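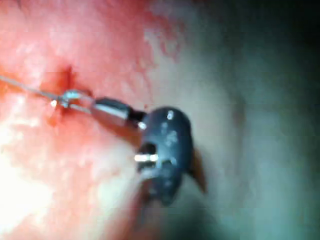 Lists > plorby-users > Archive > 2023 > November > Re: how many suture demos before it's worth training?

Re: how many suture demos before it's worth training?

From: Mansa Amissah
To: plorby-users

Hi Kobe, hi all,

Kobe De Graaf wrote:
> Hello list. We're a small group at Nasrallah and we've just got our
> recorder talking to the arms, so now comes the part where someone has
> to sit there and sew. I have three questions and I'd be happy with an
> answer to any one of them.
>
> 1. How many demonstrations did you collect before you bothered with a
> first training run? I've been told 100 is the floor, and I've also been
> told that 20 good ones will do. Those are very different months for me.
>
> 2. Do you throw out the messy episodes? I fumble the thread a lot. If I
> delete every fumble I'll have almost nothing left.
>
> 3. Is the wrist camera worth the trouble? Ours gives a lot of glare and
> I'm tempted to go with the overhead view only and save the disk space.
>
> Also, does anybody have a naming scheme for episodes they don't hate?
>
> Kobe

Welcome to the sewing circle! I'm going to ramble, sorry, I've been at the console all afternoon and my thumbs want a rest.

On the count: we did our first run at 30 and I'm glad we did, even though the policy that came out was terrible. It would reach toward the tissue quite confidently and then sort of hover there, opening and closing, like a person who has walked into a kitchen and forgotten why. But we found two dumb problems that way that had nothing to do with how many demos we had. One was that our gripper channel was being logged a beat behind the pose, so as far as the model could tell the jaws always closed too late. The other was that I'd been starting every single episode from nearly the same arm position (I hadn't noticed, it was just where my elbows were comfy), and the thing had no clue what to do from anywhere else. If I'd sat down and recorded 100 before looking, I'd have had 100 episodes with both problems baked in. So my vote is do a batch, train something small and ugly on it, watch it fail, fix whatever is silly, and then go for the big number.

The "20 good ones" person isn't wrong if the task is tiny, though. We got something half decent out of 20 for just the handoff, jaw to jaw, needle already in hand. A whole throw, from pickup to pull-through to knot, is a different animal and I would not try it with so few. What we do now is cut the long recordings into stages, and I count the stages separately, and when I look at the counts it's always the regrasp that's short. Always! People hurry through it, me included.

On messy episodes, please don't delete them!! I feel strongly about this one. When I started I was so tidy, I'd redo anything that looked clumsy, and what I had at the end was a lovely dataset in which nothing ever went wrong. Then the robot would drift a hair off to the side and it had never seen a picture like that in its life. It needs to watch you get back on track. So if you miss the thread and go back for it, keep it, and tag it. We have a "recovered" tag and a "gave up" tag in Flurent, and the gave-ups stay out of training but stay on the disk. The only things I really bin are the ones where the recording itself is broken (dropped frames, a camera that froze, me sneezing into the foot pedal, which has happened).

There's a gray area with the ones where you succeed but by doing something weird. I had a habit of dragging the thread sideways to get slack. Works fine for a human who knows when to stop. I kept maybe a handful of those in and the model picked the habit up right away, so I've gone back and pulled them. If you wouldn't want to see the robot do it, take it out, even when it ended well.

Another thing on mess, and it took me a while to come around on it. The work area changes as you go. There are knots already in place, there are cut ends, there's red pooling up by the jaws and smears of it elsewhere. I used to clean up and swap to a fresh piece as soon as it started looking used. Now I keep going on the same piece for longer, and mix those episodes in with the fresh ones, so that an old knot in the corner isn't some shocking new object on the day we want to show it to people. 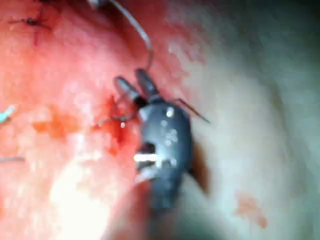 Wrist view, thread curving up from the jaws, a knot at upper left.

Which gets me to the wrist camera, and yes, keep it, keep it, keep it. I know about the glare. We have it too: there's a big washed-out white patch at lower left on ours and little bright spots on the tool itself, and for a while I was sure it was ruining everything. I spent days on it. Moved the light, taped tissue paper over the light (don't, it slips), turned the exposure down until the far side was just dark and I couldn't see a thing over there. In the end I set it so that I could follow the thread near the jaws and let the bright patch be bright. That thread is thin and gray and from overhead I lose it constantly, and if I can't see it on the recording I don't know how I'd expect a network to. Look at your own overhead footage and try to say when the jaws have the thread and when they're just next to it. I can't do it. From the wrist I mostly can.

We tried training with and without the wrist stream, same episodes, same everything. Without it the arm went to the right neighborhood and then grabbed at nothing. I won't give you success numbers because we only ran a few trials of each and I'd be embarrassed to have them quoted back at me, but the difference was plain enough that everyone in the room stopped asking me about disk space.

If space really is the problem then drop the resolution on the overhead one before you touch the wrist. Or crop. Our overhead camera was spending half its pixels on drape.

Do fix the exposure and white balance by hand, please! Auto will chase the reflections and the color of the whole picture will swim around as the tool moves. I lost a full batch of 30 to that before I noticed, and I noticed only because someone walked by and asked why the tissue kept blushing.

Naming. Ha. We've been through several. The one we've settled on is boring: task, operator initials, piece, then a running number that never resets. The "piece" part is the one I'd fight for. Every time we put down new tissue it gets a new letter, and when we split into training and held-out we split by piece, so no piece is on both sides. Before that we were splitting at random, and our validation curves were gorgeous, and they meant nothing at all, as the model had seen the very same knots and stains a minute earlier in another episode. I was so proud of those curves, too.

Operator initials matter more than I thought they would as well. There are two of us recording regularly and we hold the tool quite differently. I come in low and slow, and my colleague sort of swoops. Mixing the two gave us an arm that would start like me and finish like her, with a horrible moment in between. We ended up agreeing on an approach for the first part of the motion and then leaving each other alone for the rest. You could condition on operator instead, I've been meaning to try it. If somebody on the list has, I would love to hear!

A few practical bits in no order, mostly things I've got on a sticky note by the console:

- Stop after 5 bad ones in a row. You're tired. Go have a sandwich.
- Say out loud what you're doing while you record, if you can log audio. I use it later for labeling stages in Flurent and it's so much faster than scrubbing.
- Check the first episode of every session before recording the second. All streams, start to end.
- Sit still for a moment at the start and at the end. It makes the cutting easier. But trim the stillness before training, or you'll teach it to sit still (ask me how I know).
- Change the starting pose on purpose. We shuffle the arms before each take now, and it feels silly, and it helped more than any change to the network.
- If you're using the Drumura export script, the version in the repo writes the jaw angle in degrees and Plorby wants radians. Patch is in last month's thread, or write to me and I'll send it.

I don't have a good answer on when to stop collecting. We're past 100 on the full throw and each batch still helps a bit, but what I add these days is picked from what failed last time, so I'll see it lose the thread near the pale side, say, and then record a bunch over there. It's slower per episode and I like it a lot better than grinding out the same stitch over and over.

Kobe, what's your pedal setup, by the way? You said the recorder's talking to the arms, but are you marking starts and stops by foot or on the keyboard? We went to foot and I wouldn't go back, sneezes and all, but the debounce in Plorby is set way too short by default and you'll get phantom episodes a split second long. Set it higher before your first real session. And if you post one of your fumbles to the list I'm happy to look and tell you if I'd keep it. I'd bet I would.

Off to shuffle the arms,
Mansa

Related threads
Jaw angle units in the Drumura export
Splitting by piece or by session?
Pedal debounce and phantom episodes
Flurent tags: can we agree on a list?
Fixed exposure settings for wrist cameras

Last updated: 26/11/2023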